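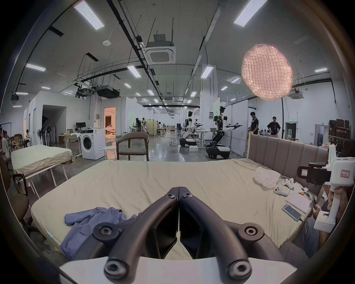 Blaues Knäuel auf dem Bett, die Waschmaschine gleich dahinter.

Der Wäschetreff Prurska hat wieder ein Dach über dem Kopf, und zwar ein ziemlich großes! Seit August wird in der Halle an der Wodarer Straße gefaltet, gestrichen und bezogen, und weil ich zu Hause seit Jahren vor demselben Berg Hemden kapituliere, bin ich mal hingegangen.

Wer sich unter so einem Treff einen Waschkeller mit Klappbrett vorstellt (ich zum Beispiel), liegt daneben. Gefaltet wird auf dem Bett. Ekene Ekpo leitet die Abende und hält von Bügelbrettern wenig, jedenfalls zum Zusammenlegen. Eine große, feste Fläche in Hüfthöhe, ein Laken drüber, fertig. Dass das Laken selbst Falten wirft, stört ihn nicht. Gearbeitet wird immer mit einem einzigen Teil, der Rest bleibt im Korb, und erst wenn das Hemd flach liegt und die Ärmel innen sind, kommt das nächste dran. Ich habe am Anfang gleich vier auf einmal hingeworfen und durfte sie wieder einsammeln.

Nebenan gibt es übrigens ein Sofa, und da saß ich dann auch länger als geplant. Schön warmes Licht dort, ganz anders als vorn auf dem grauen Betonboden.

Umgezogen ist der Treff, weil der alte Raum bei Okonkwo zum Sommer gekündigt wurde. Für Transport, neue Anschlüsse und Bettwäsche sind 3.180 Euro zusammengekommen, das meiste davon aus dem Flohmarkt im Frühjahr. Die Liste für den Herbst hat 30 Plätze, und als ich gefragt habe, waren noch acht frei. Los geht es jeweils um 18 Uhr, drei Abende gehören zusammen, man kann aber auch nur zum Hemdenabend kommen.

Was mir am meisten gebracht hat, war die Sache mit dem Kragen. Hemd mit der Knopfleiste nach unten, oberster Knopf zu, einmal von der Mitte nach außen streichen, und dann die Seiten so einschlagen, dass sie sich hinten gerade so treffen. Ich hatte immer unten angefangen! Kein Wunder, dass meine Stapel im Schrank umkippen. 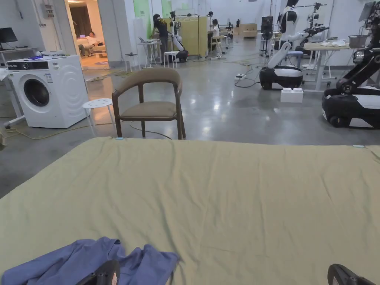

Muss man eigene Wäsche mitbringen?
Ein paar Teile von zu Hause sind gern gesehen, am besten ein Hemd, ein T-Shirt und ein Bettbezug. Sie sollten sauber und trocken sein, denn vor Ort gewaschen wird während der Kursabende nicht.

Der zweite Abend dreht sich um Bettwäsche, und da wird es lustig, denn Spannbettlaken zusammenlegen kann in meinem Bekanntenkreis kein Mensch. Celeste Domínguez zeigt es mit den Händen in den Ecken, eine Ecke über die andere gestülpt, bis aus dem Ding ein halbwegs gerades Rechteck wird. Danach ablegen, Kanten einschlagen, dritteln. Bei ihr dauert das vielleicht eine halbe Minute. Bei mir, na ja, ich übe noch.

Am dritten Abend geht es um Schränke und darum, wie man Stapel so einräumt, dass man unten etwas herausziehen kann. Den habe ich noch vor mir. Anmelden kann man sich mit einem Zettel am Eingang oder telefonisch bei Ifor Samuel, vormittags erreicht man ihn am ehesten.

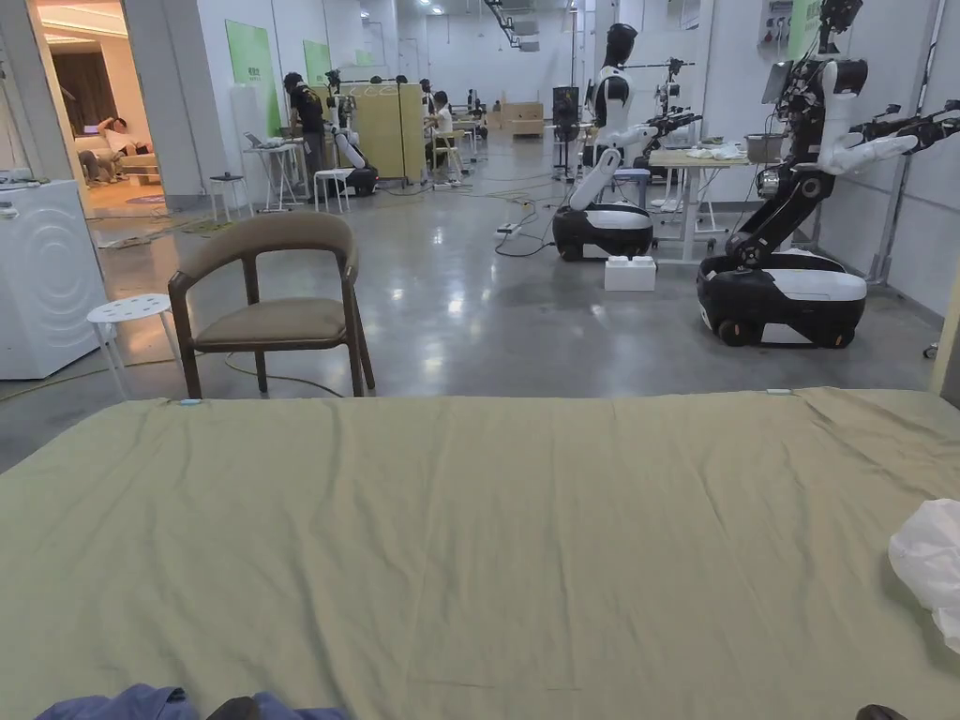
Reginald Zamora meinte beim Hinausgehen, ihm sei das alles zu ordentlich, er rolle seine Hemden seit der Lehre und habe noch nie eins bügeln müssen. Ekene Ekpo hat ihn daraufhin für den dritten Abend eingeladen, da soll er das Rollen mal vorführen. Ich bringe meine eigenen Hemden mit, es sind ja genug da.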